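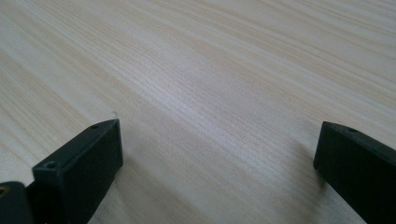
1/7

Reading the new Civia meter tariff so you don't have to. It takes effect in December and replaces the flat overnight rate with three bands. The middle band is where most water heaters will land.

2/7

A 320-liter tank heated from cold needs a long run. On the old rate you set the timer for midnight and left it. The cheap band now lasts 90 minutes. Most tanks won't finish in that. 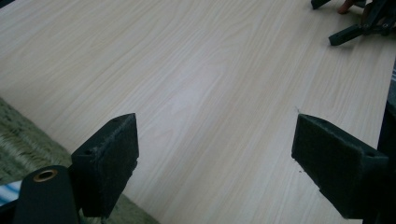
3/7

So the timer has to be split. Praro controllers accept two start times under menu 44. Older Ionescu units accept one, and the second start needs an external relay.

4/7

Standing loss on my tank over the past billing period was 414 watt-hours a day. Small next to reheating. Extra lagging won't change the bill much. Moving the start time will.

5/7

Set the thermostat before the timer. If the setpoint changes later, the run length changes and the split is wrong again.

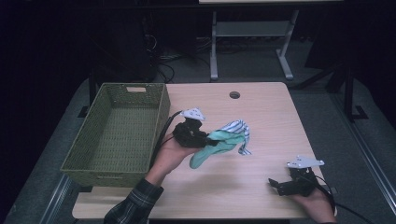
Jarnonine: does the second start reset if the power drops? Mine lost both after an outage.

6/7

Depends on the backup cell. If it's flat, both go. Check the clock first.

7/7

Band tables are on page two of the tariff notice.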